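## 4. Setting Up Your Gasero Bench for the First Time

Welcome to the part everybody wants to skip! Your Gasero adjustable workbench will happily hold up for years of crafting, repairs and jigsaw puzzles, but it does need a little patience on the first day. Put the kettle on, clear yourself a good patch of floor, and give it a quiet Saturday morning if you can spare one.

### 4.1 Choosing the spot

1. Pick a level floor. Thick carpet is fine for the chair but not so fine for the bench, which will sink on one side and drive you up the wall later on.
2. Leave at least 10 inches between the back edge and the wall, so you can reach the rear leveling feet without scraping your knuckles.
3. Keep the bench away from radiators and sunny windows. The top moves a little with heat, and it's happier if it moves slowly.

**Note:** If you bought the wide top from Rillmont, you'll want a second person for the lifting. It's awkward more than heavy, a bit like carrying a mattress down a hallway.

### 4.2 Leveling the top

1. Turn all the feet fully in (clockwise, looking down) so that everyone starts from the same place.
2. Lay a spirit level along the long edge, then along the short edge, and jot down which corner is low.
3. Turn the foot under the low corner out by half a turn and check again. Go slowly! It's very easy to chase the bubble around the room for an hour.
4. When you're happy, snug up the locking nuts by hand and then a quarter turn more with the wrench from the bag marked Astelov.

**Caution:** Never adjust a foot while something heavy is standing on the bench. Take it off first, even if it's a nuisance.

### 4.3 Placing heavier items

Anything tall wants a good broad base under it and plenty of table on every side. The limit for the wide top is 333 pounds spread evenly, or 252 pounds if it all sits on one base near the middle. 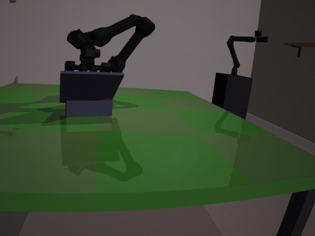 *Fig. 4: Arm on its pedestal, wide table.*

1. Set the base down gently, one edge first, and slide your fingers out before lowering the rest.
2. Go back to your spirit level and check both directions again. A small change is normal, and you can correct it once the load is off.
3. Wait overnight and look at the locking nuts in the morning. They often want one more little nudge.

**Note:** Ishbel Paterson on our Gourlay help desk likes to slip a thin felt pad under anything with sharp corners. You'll find a sheet of it in the accessories box, and ordinary craft felt works just as well when that runs out.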